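Ilze Jaunzems
I promised a small thread about my spice jars, so I start now with my tea next to me. It is July and my kitchen is too hot for cooking, so I am sorting instead.

When I moved to Plumthorpe I had 37 jars and almost as many kinds of lid. Some were from jam, some from mustard, and one was a gift from my neighbor Ariel Dagdag. Every lid looked right and did not fit.

So my first rule: keep the lid beside its own jar while you work. Do not make a pile of lids. I made a pile once and it took me the whole evening to marry them again.
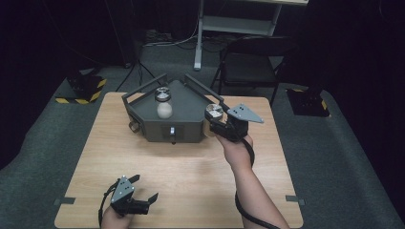
Small jar in the tray, one lid on, one lid off.

Second rule is about the thread of the glass. Before you close a jar, wipe the top with a dry cloth. Fine powder gets in there and then the lid sits crooked and the spice goes dull.

I like glass for this work. I can see how much is left and I do not need to open anything. My mother kept everything in paper bags and she knew them by smell, but I don't have her nose.

For ground herbs I buy 50 grams at a time from the Dawber shop. Before, I bought 100 because it was cheaper, and half of it lost its smell before I finished it. A small jar is enough for me.
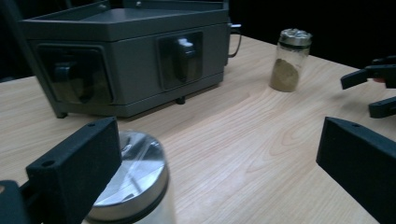

Also I do not fill to the top anymore. With some empty space I can shake the jar and break the lumps, and a teaspoon goes in without making a mess on the table.

Labels: I write the name and the month on the bottom of the jar, with a pencil on paper tape. On the lid is a mistake, because lids travel.

After all this I have 17 jars that I really use. The others are washed and Ariel will take them for her pickles.

Somebody asked what I do with old cumin. I toast it a little in a dry pan and try it. If it smells of nothing, it goes to the compost.

Tomorrow I do the tea shelf. It is worse.

Contact | © Ilze Jaunzems | Back to top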